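Firusia Office, Hegarty Floor: Desk and Storage Check
4 August 2024

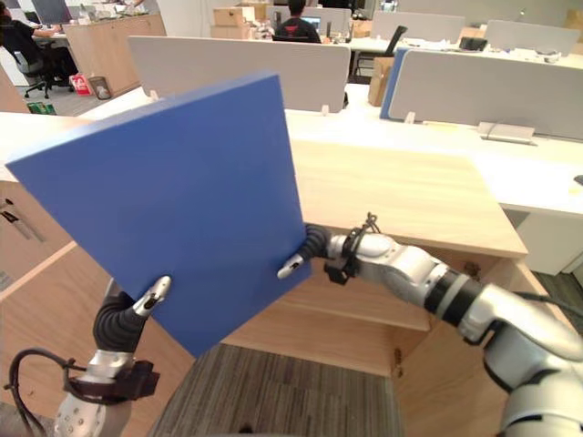
Unit top: OK. Lovely pale grain, wiped down.
Open compartment: OK. Inner shelf level, shelf in shadow.
Side panels: OK, all screws tight – great to see.
Label on side panel: present. Please reprint, Polari list has it as 386.
Blue board: OK. Edges squared-off.
Carpet: 2 loose tiles by the door, re-glue before February.
White desks: OK. Walkways between rows have items on the floor.

Actions open: 2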